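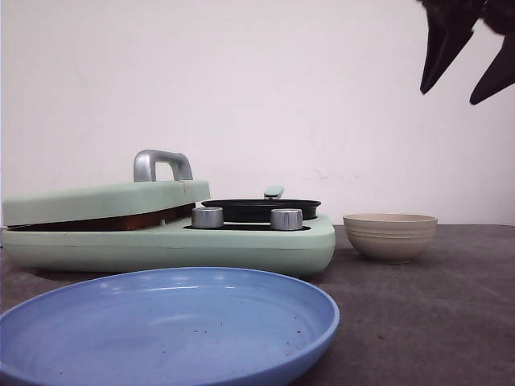 Thread: Daughter wants to go vegetarian, rest of us don't. How do you do teas?

Havberg Parents Board > Food and Kitchens > Fussy and not so fussy

Posted by modise_mum, July 19, 2025

Hi all, long time reader, don't post much. My eldest (she's nine) announced over the sausages that she's done with meat. Fine by me! I did the same at her age and lasted until the October half term. But my husband thinks we should all just eat what we've always eaten and she can have "the bits round the edge", and I can see that turning into a child who lives on mash.

I don't want to cook two dinners every night. I get in at half five and I've got a toddler hanging off my leg. What do people do? Do you cook one veggie meal for everybody, or do you do the same base and add meat for whoever wants it? Ideas very welcome, cheap ones especially.

Reply from turniptop

Same base, every time. Chilli, bolognese, curry, fajitas. Make a big pan with beans or lentils in it and fry up some mince or chicken on the side for the meat eaters. I've been doing this for years and it's one extra pan to wash. My lot don't even bother with the meat half the time now, they can't be fussed waiting for it.

Reply from WianVisser

I'd go the other way, sorry turniptop. We tried the extra pan thing and I was stood at the hob for an hour. Now we do four veggie teas a week for the whole house and on the other nights my son has something from the freezer while we have our chops or whatever. Everyone knows where they are. Batch cook on a weekend if you can — I do a bean stew that gives me 17 portions if I'm stingy with the ladle, and it freezes really well.

Reply from turniptop

An hour for a bit of mince?? You need a hotter hob, Wian!

Reply from WianVisser

Ha. It's a Lumus, came with the flat, takes a week to boil an egg.

Reply from beansandbobs

Can I be the boring one and say check she's getting enough iron and protein. My niece went veggie at the same sort of age and basically ate cheese sandwiches for a year. She was shattered all the time and my sister ended up at the GP with her. Eggs, lentils, chickpeas, fortified cereal, something with vitamin C alongside. It's not hard but you do have to think about it a bit at the start.

Reply from pip_in_the_lane

Not sure about scaring people with GP stories, beans. Plenty of kids grow up veggie and are as healthy as anything. Mine have never eaten meat and they're both taller than me (not difficult).

Reply from beansandbobs

Wasn't trying to scare anyone! Just saying cheese on its own isn't a diet. I'd say the same about a kid who only ate ham.

Reply from pip_in_the_lane

Fair enough, I was a bit snippy there. Didn't sleep.

Reply from modise_mum

No falling out please, it's all useful! I'd already wondered about the cheese thing as it's her first answer to everything. I did turniptop's chilli idea tonight and my husband had two bowls before he asked where the meat was. I'd forgotten to fry it. He's gone a bit quiet on the subject.

The next thing is packed lunches. She's had ham every day since reception and I'm stuck.

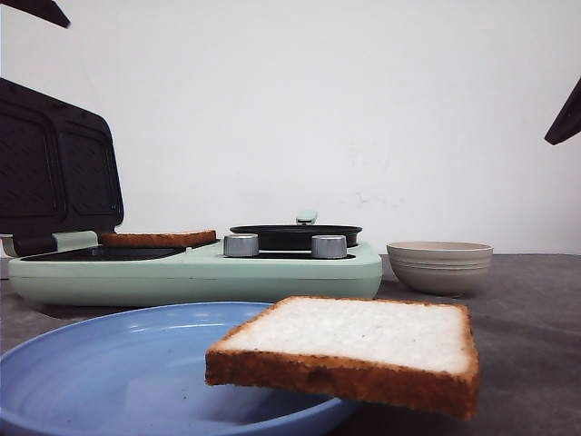
What can I put in a veggie sandwich that isn't just cheese?

Houmous and grated carrot is the one that comes back eaten in our house. Egg mayo is good too, or mashed chickpeas with a spoonful of mayo and some sweetcorn, which is a lot like tuna sweetcorn if you squint. Falafel squashed flat in a wrap if she likes falafel. Put the wet stuff in the middle and butter right up to the edges or it'll be soggy by dinner time.

Reply from turniptop

Seconding the chickpea one. I mash a whole tin and it does two days for three of us. Bit of lemon in it.

Reply from WianVisser

Mine won't touch houmous. He has leftover omelette, cold, between two slices with ketchup. I can't watch him eat it but it's protein and it costs pennies.

Reply from beansandbobs

Cold omelette is lovely, leave him alone! Also look at bean spreads. There's one called Cultska at the shop near us, comes in a 200g tub and the paprika one is really nice. Bit dear though, so I wait till it's reduced and freeze it.

Reply from pip_in_the_lane

You can make that for next to nothing. Tin of butter beans, garlic, smoked paprika, glug of oil, blitz. I'd never pay for a tub.

Reply from beansandbobs

You have a blender that works, Pip. Mine smells of burning if I so much as show it a carrot.

Reply from modise_mum

Right, I've written out a list and stuck it on the fridge. Houmous and carrot first, then egg, then the chickpea one. She's asked if veggie sausages count as being veggie, so we've still got some ground to cover. Has anyone got a brand that doesn't fall to bits in the pan?

Reply from turniptop

Do them in the oven, whichever ones you get. 25 minutes, turn them once, and don't prick them.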